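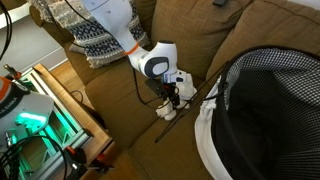
How long does it take for a state to publish its birth figures for a given year?

Longer than most people expect. In our state the final count for a year comes out well into the following one, and the county tables come later still.

I get this question a lot because I write up the birth numbers for Heffernan County every winter. The preliminary count gets posted early, the newspapers run it, and then the final count replaces it without much notice. The final one for our county was 3,601 births. The preliminary figure was 41 lower, mostly from certificates that were filed late or had the wrong county of residence on them.

That last part matters here. We have one hospital with a maternity ward, and it takes in mothers from four neighboring counties. A birth is recorded where it happens and also where the mother lives, and the two tables don't match. If you compare one year's "occurrence" table with another year's "residence" table, you can get a drop or a jump that never took place. I did this myself in my first year of writing these posts and had to pull the whole thing down.

Rimantas Sakalauskas wrote to ask why I don't give a rate for Brullarus, where he lives. The town had fewer than 100 births, and with a number that small, a handful of families moving away can look like a trend. I would sooner give the plain count and leave it there.

Elīna Kuusk asked about home births. They are in the total. The midwife or a parent files the certificate, and those make up a good share of the late ones – the filing office is in Clivik, and it's a long drive with a newborn.

I still don't have the table by mother's age. The state page says it will be up by June. Last time the age groups had been changed between reports, with the under-20 group split in two, so I'll need to go back and add those together before I can put the years side by side.

If you have the older printed reports, from before they went online, please write. I'm missing two of them.

Posted 2020-01-16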